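Studying for a security certification with a two-book shelf

25 Dec 2019

I passed my first security certification in November, on the second try. A few people at work asked what I used to study, so I'm writing it down once and will send them the link.

My background is help desk. I reset passwords, imaged laptops and closed tickets at an office in Villanueva for a long time before I looked at anything with the word security in it. The exam I took was the Prulusico Associate. It's a smaller exam than the ones you see on most job postings, but my employer pays for it, and that settled the question for me.

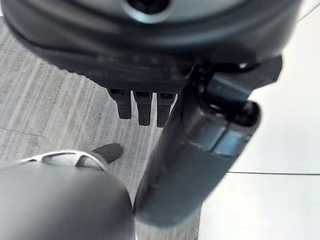 The first time through I used only the official guide. It is a thick book and it follows the exam outline in order, chapter by chapter. I read it straight through at night and highlighted far too much of it. When I went back to review, most of the pages were yellow and I couldn't tell what I had thought was important. I failed by a small margin, mostly on access control and the questions about risk.

After that I changed two things. I bought the Voltard workbook, which has very little reading in it and over 100 practice questions per section, and I started doing the questions before the chapter. I got most of them wrong at first. Then when I read the chapter I knew what I was looking for.

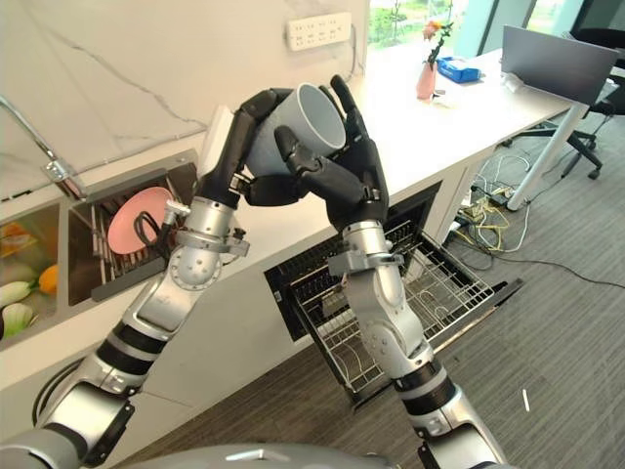
The Voltard explanations are uneven. The networking section is good and tells you why each wrong choice is wrong. The cryptography section mostly repeats the correct choice in a longer sentence. For that part I went back to the official guide and made my own notes on paper, one page for symmetric, one for asymmetric, one for hashing. I still have the pages and I still look at them at work once in a while.

I also tried the Nistton flash card app for a couple of weeks. The free version kept showing me the same deck on port numbers. I learned the port numbers. I didn't pay for the rest. 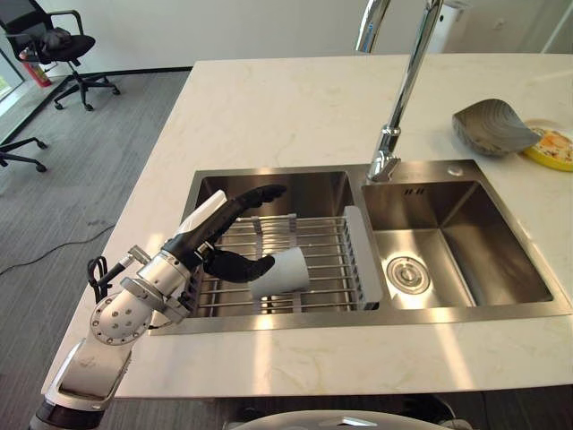

Risk was the part that took me longest. The formulas are simple multiplication and I had them memorized early. What I kept missing was what the question wanted. It would describe a company, a server and a budget, and ask what the manager should do first. I always wanted to fix the server. The exam usually wants you to find out what the server is worth and who is responsible for it before you touch anything. Once I started reading those questions as if I were the manager, my practice scores went up.

My schedule was an hour before work, with the phone in another room. Evenings didn't work for me. I would read the same paragraph over and over and remember none of it.

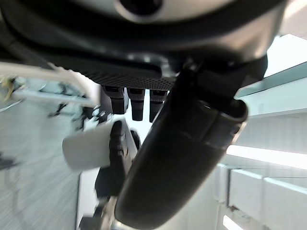 If you're buying used, check the edition against the current outline on the exam site. I nearly bought an older copy of the guide that had no cloud chapter at all. The used workbook is fine if the last owner wrote in pencil.

I haven't decided on the next exam. The Prulusico Professional asks for two years of work in the field, and I only moved over to the security team this fall, so I have time to think about it. For now I'm reading our own incident procedures, which are out of date, and making a list of what needs to be rewritten.

2 comments
2 shares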